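Progress Report to the Wernitz Fund
Maternity Billing Help Project, Kinov Family Clinic
October 17, 2023

We are now past the halfway point of the grant, and I'm very glad to have so much to tell you! When we applied, our idea was simple: expecting parents should know what a birth is likely to cost them before the bills arrive. Since then 102 families have sat down with us for a cost review, and the waiting list for the evening sessions keeps filling up.

A review takes an hour. We go through the insurance plan, the deductible and the out-of-pocket limit, and then we write out a one-page estimate the parents can take home. The question we hear most is whether the baby gets a separate bill (yes, nearly always), and it still catches people off guard. We now bring it up in the first five minutes.

The part I'm most excited about is the bill check after the birth. In September we went over itemized statements for six families and found charges worth disputing on two of them. One was a nursery fee of $475 for a baby who never left the mother's room – the hospital took it off after a single phone call. The other is still open.

The Stument office has been a great host for the evening sessions, and the second room there means parents can talk about money in private.
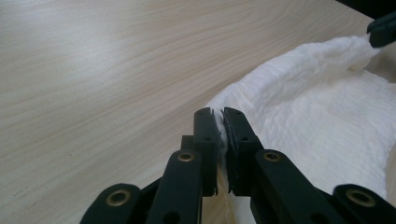

We are a little behind on the printed guide. The English text is done, but the Polish version went back to Kozłowski Translations for changes to the section on payment plans, and we'd like to get that right before printing. We moved the print money to the next quarter and spent nothing from it so far.

Next up are two things: a short class for clinic front desk staff on reading hospital estimates, and a follow-up survey of the families whose babies have already arrived. The survey questions are attached, and we would love your comments on them before we send it out.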